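Curved-front executive desk with return: how to clear, split and move it without wrecking the veneer?

Home & Office Help > Furniture > Moving and Reassembly
Asked on a Thursday, 3 answers, 473 views

Question

I have an L-shaped executive desk to shift from an upstairs office in Pustcombe to a ground-floor room in Isthorpe. The main section has a bowed front edge with a deep apron panel following the curve underneath. The return joins on the left-hand side as you sit at it and has drawers on the end. Light brown wood grain, grain running left to right. I don't know whether the top is solid or veneered over board. The label inside the top drawer says Derkach and nothing else useful.

Details that may matter:

The stairwell has one quarter-turn landing. Clear width between the handrail and the wall is 30 inches at the tightest point.

The desk was assembled in the room by the previous tenant. I have no instructions and no bag of leftover hardware.

The joint between the main top and the return is tight. I can't get a business card into it. From underneath I can see two steel plates and what look like cam fittings, plus a row of plugs in the apron that may or may not be hiding screws.

The move is in November and it will probably be raining.

Questions:

1. Is it normal for the return to come away from the main section on this type of desk, or is it one piece?
2. Does the curved apron come off, and should it?
3. What order should I do it in?
4. Anything I should do to the surface beforehand? There is a mouse pad that has been in the same position for years and I'm expecting a colour difference under it.

I have a ute, one helper, a cordless drill and a basic socket set. I would sooner not pay for removalists for a single desk.

Comment: What is the overall width of the main section? Can't answer the stairwell question without it.

Comment (asker): 71 inches at the widest point of the curve, 35 deep in the middle. The return is 39 inches long measured from the joint.

Answer 1 (accepted)
Volodymyr Hrytsenko

I've fitted and unfitted office furniture for a fair while, mostly for small tenancies. Taking your questions in order.

1. Yes, the return is almost certainly separate. Two steel plates spanning the joint underneath is the standard arrangement. Nobody ships an L-shaped top in one piece if they can avoid it. The plates take the load and the cams pull the faces together. A tight joint indicates that it was done up properly and doesn't indicate glue. If there is glue you will see a line of squeeze-out on the underside, where people rarely bother to wipe.

2. The apron. On most bow-front desks the apron is a structural part of the front and stiffens the top across the knee space. Leave it attached unless you have measured and it won't go round the landing. If you do need to take it off, support the top at both ends first, preferably with it upside down on blankets. The plugs you mention are worth one careful look. Wooden plugs with grain matching the panel are usually permanent. Plastic caps that lift with a fingernail have screws under them. Don't drill anything out until you have ruled out brackets on the back face.

3. Order of work:

Empty the desktop completely, including anything light. A sheet of paper left on the top is enough to start things sliding when you tilt it, and small boxes at the back corner always end up on the floor.

Take out all drawers. Number them on the underside with masking tape. Drawers that look identical are frequently not interchangeable once the runners have worn.

Photograph the underside, each fitting, before you touch it.

Put a support under the return at the joint end. A milk crate with a folded towel on top is normally close to the right height. The return often has no leg at the joint and depends on the main section to hold it up.

Release the cams. They turn anticlockwise, usually a half turn. Use a hand screwdriver with a wide blade. A drill will chew them, and replacements for older cams are hard to match.

Undo the plates. Leave them attached to the main section and remove only the screws into the return.

Draw the return straight back, away from the joint. There will be dowels. If you lift or twist it you will break the dowels or blow out the board around them.

Remove the pedestals from the main top if they are bolted. If they are cammed and dowelled from above, leave them and carry the section as a unit as far as the stairs, then reassess.

Screws go in separate labelled bags for each joint. The screws for the plates and the screws for the pedestals will differ by a few millimetres, and the longer ones will come through the top if you mix them up.

For the stairs, carry the top on its long back edge, bow side up. Going down with the curve underneath puts all of the weight on one point of the apron each time you set it down. At 35 inches deep, the top on edge is taller than your 30-inch gap is wide, but height isn't the constraint. What matters is the thickness through the apron and whether the 71-inch length will swing round the landing. Make a cardboard template of the length and the apron depth and walk it down. Ten minutes with cardboard is cheaper than a gouge in the plaster.

4. Surface. Clean with a damp (barely damp) microfibre cloth and a few drops of dish detergent, then dry it straight away. No silicone polish before moving, as you need grip. You may well have a patch under the mouse pad. If it is a difference in UV exposure, cleaning won't shift it and sanding a veneer is a bad idea. Leave the whole top uncovered in daylight and it will even up somewhat over several months. If it is residue from the rubber backing, a little white spirit on a rag, tested on the underside of the overhang first, will generally lift it.

For rain, wrap the sections in moving blankets first and then plastic over the blankets. Plastic directly against the finish sweats. Take the plastic off as soon as it is inside.

Comment (asker): Thanks, very clear. The plugs are plastic. Four of them, screws underneath. Would you still leave the apron on?

Comment (Volodymyr Hrytsenko): Yes, unless the template fails. The screws having come out once for assembly doesn't mean the holes will hold as well the second time.

Comment: Would add that particleboard holes can be rescued with a glued-in hardwood dowel, redrilled to pilot size. Matches and toothpicks are a bodge.

Answer 2

Had the same shape of desk, different maker. The return did come off but the cams had been overtightened and two of the five sheared. I replaced them with Witex ones from the hardware shop, 15 mm, and they fitted after I opened up one hole slightly. Cost next to nothing.

Things I would do differently:

Measure the doorway with the door taken off its hinges. You gain a bit over an inch.

Put the desk on sliders before separating it so you can get at the back. Mine was hard against the wall and I tried to do the rear plate by feel.

Weigh the bits if you can. The main section with pedestals on came to 113 kg on a borrowed platform scale. Two people can't safely take that down a flight of stairs. With pedestals off it was manageable.

Don't rely on the front overhang as a handhold. On mine the curved edge strip was a separate piece glued to the top, and it started to lift at one end where I'd been gripping it. Get your hands under the substrate.

I didn't bother with blankets and regretted it.

Comment: 113 kg seems high for a board desk.

Comment (author of Answer 2): It was a thick top. Drawers were out. The file rails were still in.

Answer 3

Just get a handyman, it's roughly an hour's work. Or sell it with the office and buy another one second-hand at the other end. They go for very little now because everybody wants sit-stand.

Comment: Doesn't answer the question.

Comment: It's a fair point about resale though. Bow-front desks of that age are hard to give away.

Update from asker

Done. Some notes for anyone with the same model.

The return separated as described in Answer 1. Three cams and four dowels, no glue. One dowel stayed in the wrong half and came out with pliers.

The cardboard template cleared the landing with the apron on, so the apron stayed on. The pedestals had to come off. They were bolted with 10 mm heads and not cammed.

It is back together in Isthorpe. The joint closed up to within a hair of where it was, after I levelled the return by packing its far end. Do the levelling before tightening the cams. I did it afterwards the first time and had to back everything off again.

There was a paler rectangle where the mouse pad had been. White spirit did nothing, so I assume it's light exposure. The pad is going back down in any case, at more or less the same spot.

One drawer now catches at the back third of its travel. I had numbered them, so it isn't a mix-up. I suspect the return is slightly racked and the runner is out of parallel. Will try slackening the base bolts and squaring it across the diagonals before I start adjusting the runner itself.

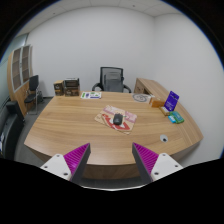 If squaring doesn't free it, I'll pull the runner and check the rear fixing screw, which felt soft when I pushed on it with the drawer out. I'll post the runner length under this answer when I have it off, as the Derkach label gives no part number and somebody else is going to need it.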